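Wanudico Travel Newsletter
Member News, July 2023

Changes to Coastal and Island Sailings for the Coming Season

Wanudico is pleased to confirm that its small-ship program will expand next year with the addition of the Calineo, a vessel carrying up to 12 passengers on week-long sailings between the outer islands. Bookings opened to members in May, and nearly 800 requests for information have been received to date.

The Calineo will operate alongside the Jaidee, which continues on its established route with no change to ports of call. Passengers already holding reservations on the Jaidee do not need to take any action. Those who wish to transfer to the new ship may do so without a fee, provided that the request reaches the reservations office at least 60 days before departure.

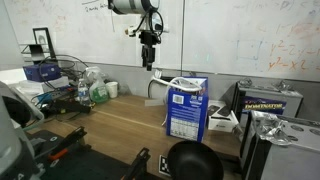 Shore excursions have also been revised. The full-day walk at Irkerura will now begin at the harbor and includes lunch. A shorter visit remains available for guests who prefer to return to the ship by early afternoon – please indicate your choice when completing the boarding form.

Jairo Restrepo has been appointed Director of Guest Services and will oversee both ships. He succeeds Philomena Acheampong, who retires after many years with the company. Questions about cabin assignments, dietary needs or travel insurance should be directed to Fidelina Puma in the reservations office.

Final payment for spring departures is due 90 days before sailing. Revised terms will be mailed with each confirmation.

You are receiving this newsletter because you subscribed to member news. Unsubscribe or update your preferences at any time.

© 2023 Wanudico Travel. All rights reserved. | Contact | Back to top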